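Reading time: 4 minutes

Visit to the Zerkex handling laboratory, Rusalton

Zerkex opened its handling laboratory to outside visitors for one Sunday in November. I attended the morning session on behalf of our returns and refurbishment group. The purpose was to see how far garment handling has come since the supplier meeting in spring, and whether any of it could be put to use on our own sorting line within the next budget period.

Parking is on the Vuteo side of the site. Visitors sign in at the north door, where safety glasses are issued. The session started with a short talk by Rosaire Melnyk, who set out the scope of the work. Zerkex does not build arms or grippers. It writes the control software and supplies it, with a mounting and a work surface, to firms that handle used clothing. The clothing for the trials comes from Suvarna, which sends 100 items at a time, mixed in size and condition.

Folding was covered in the talk and denim was given as the difficult case. A shirt lies flat and stays where it is put. Jeans are heavy at the waistband and stiff at the seams, and the thickness changes sharply from one point to the next. Four thicknesses of plain leg can be pressed down without trouble. Four thicknesses that include a side seam and a pocket corner cannot, and the top layer tends to spring back when released. The approach taken is to bring the arm in from directly overhead, close two flat parallel fingers on the upper layer only, and make small corrections to the bundle after the main folds are finished.

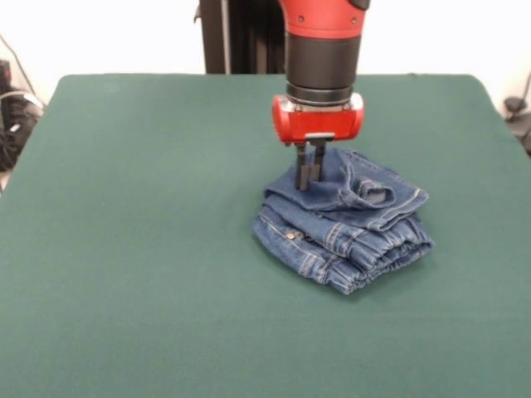

The correction stage is where most of the development time has gone. The software has to decide whether a bundle is good enough to leave alone, and the first versions would not stop adjusting. A limit of 90 seconds per garment is now applied, after which the item is passed or set aside for a person to deal with. I asked how the limit had been chosen. It was taken from the time a trained packer is allowed for the same job at Suvarna, including picking up and putting down.

Melnyk gave the results of the last full trial. Of 1000 attempts on jeans, 585 were passed without any help from an operator. The remainder were not broken down by cause in the talk. The printed sheet lists three headings (missed grip, double grip, fold outside tolerance) with no figures against them. I have requested the figures and will circulate them when they arrive.

Some points on the work surface, as we will be asked about this. Zerkex tried bare board first and found that the bundle slid when the fingers pressed on it. A covered surface in one plain dark colour is now standard. It gives enough drag to hold the lower layers still while the top one is moved. Dark blue denim on dark green is not an easy contrast, and Eleni Georgiou of our group queried the choice. The reply was that the outline is found mainly from height, so colour matters less than we had assumed. Topstitching helps when it is a light thread and is ignored when it is not.

Grip force is set once per garment type and is not adjusted during a fold. I regard this as a weakness. A rivet or a thick hem between the fingers needs a different setting from a single layer of leg, and our intake includes a good deal of workwear with both.
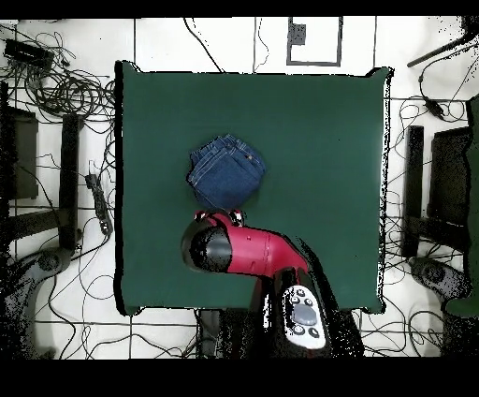 Harpreet Sawatzky disagreed with me on the question of force and asked for the objection to be recorded. In Sawatzky's view a fixed setting is easier to maintain, and a line that stops twice a shift for a dropped hem costs less than one that needs a specialist to retune it. Sawatzky would put the money into better presentation of the garment before the first fold, where a twisted leg can still be straightened cheaply.

I accept the point on maintenance. Our own twisted items are straightened by hand at intake, so the saving would be smaller for us than for Suvarna.

Questions closed at noon. Price was not discussed beyond a statement that the software is licensed per arm. Zerkex will accept a trial batch from outside firms, to be delivered washed and with pockets emptied. I propose that we send one batch of jeans and one of work trousers, kept separate, and ask for the results under the three headings on the sheet. Georgiou will prepare the packing list.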